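Vorketti Knitwear Wear Notes: read me first

A collection of 2000 short notes on how sweaters and cardigans hold up once people start living in them, gathered and tidied by Afia Aryee and Leonie Wallner.
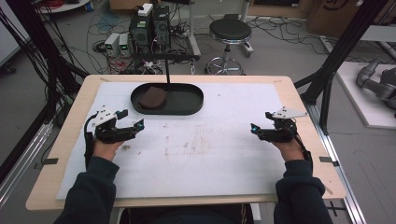 What's in the folder

Hello, and thank you for downloading! The main file is notes.csv, one row for every note. Beside it you'll find people.csv, with a few facts about each of the wearers, and yarns.csv, a lookup table for the fiber names (more on those further down, they took us ages). There is also a file called changes.txt, where we write down what we fixed and when we fixed it. This version is dated Jul 24, 2021.

Everything is saved as UTF-8 text with commas between the columns. If the accents in the yarn names come out as gibberish in your spreadsheet program, import the file through the data menu and pick the encoding by hand. Double-clicking it tends to guess wrong.

How it started

Afia knits and Leonie mends, and between the two of us we have strong feelings about pilling. A few winters ago we were comparing two gray cardigans bought in the same month, one still lovely and the other looking like something the cat had slept on, and we started wondering how much of that was the yarn and how much was us. We asked a few friends to keep a notebook. The friends asked their friends, and somewhere along the way the notebooks turned into a form, and the form turned into this.

In the end 43 people sent us notes over 3 winters, each winter starting in October and running until the person put their woollies away. Some wrote every week, bless them, and some sent us one long message in spring that we had to split up ourselves. Those are marked (see the column called split_by_us).

The columns in notes.csv

note_id: a plain running number. Gaps are notes that were withdrawn, so please don't go looking for the missing ones.

wearer: a code that matches people.csv. We never used real names here.

garment: a code for the piece itself, so you can follow one sweater from its first note to its last. A garment that changed hands keeps its code and gets a new wearer.

type: pullover, cardigan, vest, turtleneck, or other. "Other" is mostly ponchos, plus one very beloved knitted coat.

fiber: the main fiber as given on the label or by the person who knitted it. Use yarns.csv to turn this into something you can group by.

knit_by: machine, hand, or unknown.

washes: how many times the piece had been washed since the previous note. Left empty if the wearer couldn't remember, and a fair few couldn't.

wash_how: hand, machine_wool, machine_other, dry_clean, or aired. We added "aired" in the second winter after several people told us, a little sheepishly, that they hang their wool on the balcony and call it done. (So do we.)

pilling: a score from 0 to 9, where 0 is as smooth as new and 9 is more pill than sweater.

shape: the same scale, for stretching, sagging elbows and cuffs that have given up.

repair: yes or no, with whatever was done to it in the next column, repair_text.

comment: anything else the wearer wanted to say, in their own words, with only names and addresses taken out.

About those scores

The scores are people's own opinions, given while looking at the sweater in whatever light they had. We sent everyone the same card with written hints for the low, middle and high ends of the scale, but we won't pretend that your 4 is the same as my 4. Leonie scores everything harshly and Afia forgives everything, and if that's true of the two of us it must be true of the rest of the group as well.

What we'd suggest is comparing a wearer with themselves over time, or the same garment from one note to the next. Plain averages across everybody will give you a number, but we wouldn't hang much on it.

One more thing on pilling. Plenty of people use a sweater comb or a fabric shaver, and the score drops right after they do. We ask about this in the repair column, though in the first winter lots of wearers didn't think of combing as a repair and left it at "no". If you see a sudden drop with no repair beside it, read the comment before you decide the sweater has healed itself!

The fiber names

This was the fiddly part. Labels say all sorts of things. "Lambswool", "lambs wool", "virgin wool", "pure new wool" and plain "wool" all turned up, sometimes for the same garment in different weeks. We kept exactly what people typed in the fiber column, and yarns.csv gives a simpler family for each spelling: sheep wool, goat, alpaca, cotton, plant other, synthetic, blend, and not known.

Blends go under blend however small the second fiber is, unless the label gave no percentages at all, in which case we went with the first fiber named. Afia would have liked a separate family for sock yarn used in sweaters. She was outvoted, but she'd like it recorded here.

Things this collection can't tell you

Our wearers are people who like knitwear enough to write notes about it, so they probably take better care of their clothes than the average closet gets. Most live where winters are properly cold. Small sizes and very large sizes are both thin on the ground, and children's sweaters were left out altogether after we saw what happens to the sleeves.

We also have far more about sweaters that lasted than about ones that didn't. When a piece was given away or felted in the wash, the notes often just stop. If the last note has the word "end" in the comment, the wearer told us it was finished; otherwise we don't know what became of it.

Please don't use the notes to rank brands. We took shop and maker names out wherever we spotted them, and if one slipped through, let us know and we'll take it out in the next version.

Privacy and permission

Everyone whose notes are here agreed to have them shared, and everyone was told they could change their mind. When someone does, we remove their rows and note it in changes.txt. People.csv holds only an age band, a broad climate type, and whether the person knits, mends, both or neither.

Using it and passing it on

You're welcome to use the notes for teaching, tinkering, writing or research, and to share your own cleaned-up copy, so long as you say where it came from and keep this file with it. Something like "Vorketti Knitwear Wear Notes, Aryee and Wallner" is plenty. For anything you mean to sell, please ask us first.

If you find a mistake, send us the note_id and what looks wrong, and one of us will go back to the original message and check. We're slow in winter and faster in summer, when it's too warm to knit.

Still to do

Sort the repair_text column into a handful of kinds (darning, combing, new elbows, new buttons).

Check the washes column for the first winter, where a few people seem to have given a running total.

Ask the wearers about moths. We keep putting this one off.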